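Religion and the Ballot in Durotari

The governing coalition in Durotari has held office for five years with the support of voters who agree on little except the place of the church in public schooling. That support is now weakening, and the reasons deserve closer attention than they have received, writes Rosaire Sutherland

April 2022

The school question in Durotari dates from 1919, when the provincial assembly placed primary education under parish supervision. Later governments amended the arrangement but left its core in place. Parish boards still approve the appointment of head teachers, and they still receive a share of the local property tax.

The coalition's reform bill would end the first of these powers and keep the second. It has satisfied neither side. Chiamaka Haruna, who leads the secular opposition in the assembly, has called it a half measure. Ghislain Kennedy, a member of the governing bench from the rural north, voted against it at first reading and has not said how he will vote in August.

Rural members have reason to be cautious. In many northern districts the parish board is the only elected body that meets within reach of its voters — the district councils sit in the capital.

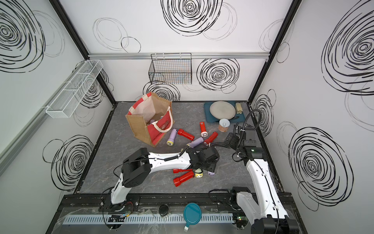 The urban districts present a different picture. Turnout in the last board elections was low there, and 50 seats were filled without a contest. Mélanie Carrier, in her study of the boards, argues that uncontested seats have done more harm to their standing than any campaign against them. I find her case persuasive, although it rests on the southern records alone.

A compromise remains possible. Murray MacDonald has proposed that appointments pass to the district councils only where a board seat has gone uncontested twice. The proposal will be debated before the second reading.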